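Nollska gets its packing cell back in service

2019-07-12

The small packing cell at Nollska is running again after two days of work on its gripper. The cell handles mixed grocery boxes for the Sokow gift range, and it had been dropping narrow cartons since the line was moved across the hall.

Tarun Dixit, who looks after the cell, said the gripper fingers had worked loose in their mounts and were no longer closing square. He took off both fingers, cleaned the seats and refitted them with new screws. The wrist camera was then recalibrated against the tabletop, a job that takes 35 minutes when the lighting is left alone.

Checks with real packages came next. Dixit put a box of vanilla shortbread on the gray table at an angle and brought the open gripper in low, with one finger to each side of the red plaid carton. A narrow box is a good test, he said - if the fingers are out of line, it twists as they close.

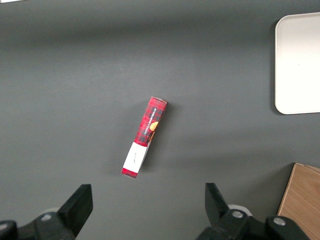
New maintenance schedule

The finger screws will now be checked every 800 picks. Until now they were looked at only when the cell stopped with a fault. The camera calibration will be repeated after any change of fingers, and the operator will write the result in the cell log.

Nollska has also ordered 12 spare screw sets from Skerex, its parts supplier. Dixit said the old sets were still usable but the threads were worn.

A second cell of the same type, at the Zúñiga site, is due for the same work in September. It will stay in use until then at reduced speed.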